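Tulska's simulation group spent most of August on a fault in its two-armed household robot controller. The lead engineer on the work agreed to go through it with us on 3 September 2024, on condition that the individual staff were left out of the account.

The fault appeared in Brunton, the simulated home used for kitchen tasks. Of 348 runs, 87 stopped on the joint force limit, and in ten of those a gripper was closed on a knife.

"The stop worked," the engineer said. "The arm halted inside its limit every time. What worried us was the log, which said the gripper was empty."
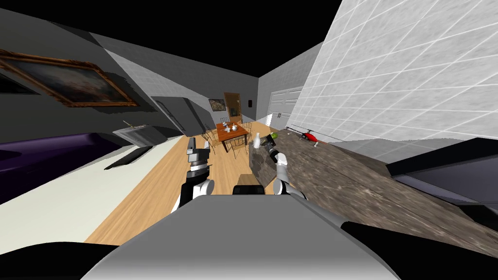

The controller decides whether a gripper is holding something by comparing the finger gap with a fixed threshold. "A knife blade is thin. Close on one and the gap falls under the threshold, so the software reads it as nothing there. The arm is then cleared to move at full speed – with a blade in it."

The same check had passed on bottles and fruit. Thin objects were added to the test set only when the task list was extended to cutlery.

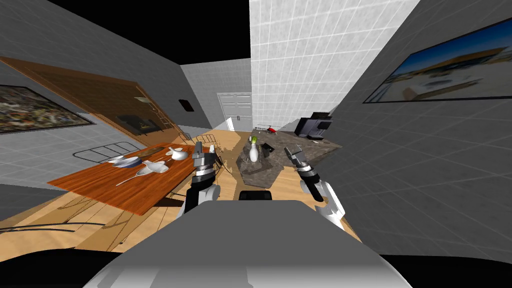 ## Finding the cause

The team first suspected the contact model. Two weeks went on changing friction values, with no effect on the number of stops. Comparing wrist views against the log was slower but gave a clear answer.

"We should have started there. The wrist view shows you what is between the fingers. The log only tells you what the software believes."
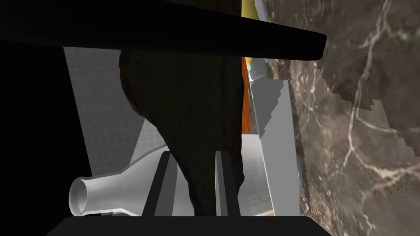 *Wrist view in Brunton, with a dark brown object between the gripper fingers.*

Thicker objects gave no false readings. The fault was confined to anything thinner than the threshold, whichever arm was used.

## The change

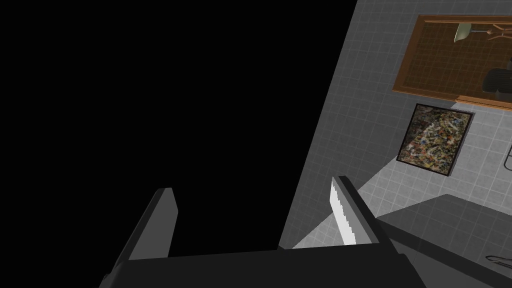
The revised check, released internally as Cakon 2, no longer relies on the finger gap alone. It also reads motor current and holds the arm at reduced speed if the two disagree. A serrated blade lying against the inner side of one finger, pointing upward, is the sort of case it has to catch, and the engineer considers it the hardest. "If the blade rests on one finger and the other isn't loaded, current tells you very little. For that we need the wrist view as well."

That part is unfinished. Until it is, knives are barred from the trials on the physical robot at Ernden, and the speed limit there stays in force for all other cutlery.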